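Notebook, December 2023 - snack sorting by hand-held gripper
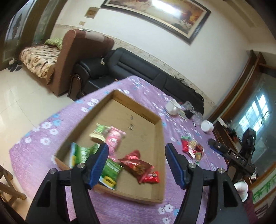
Tray with five packets in it, more wrappers heaped on the cloth to the right.

Doğukan Polat wants 400 demos of this before we train anything. I still don't see what the last 300 buy us. The November set was large too, and the Hadus policy learned to go to one corner of the tray and close on whatever was there.

My worry is the packets. A person feels a crinkly wrapper slide and corrects without thinking. None of that gets recorded, only the jaw width and the path. So the arm will copy the motion and miss the reason for it.

Also not sold on the flowered tablecloth. Doğukan says clutter helps. Maybe - show me a held-out table first.

Replay on the Atonar arm: 4 tries, 3 drops. He blames calibration. I blame fast wrist turns the arm can't follow.

To do: slow the wrist, shift the tray between takes, log every failed grasp instead of deleting it. Ask Istthorpe for spare finger pads.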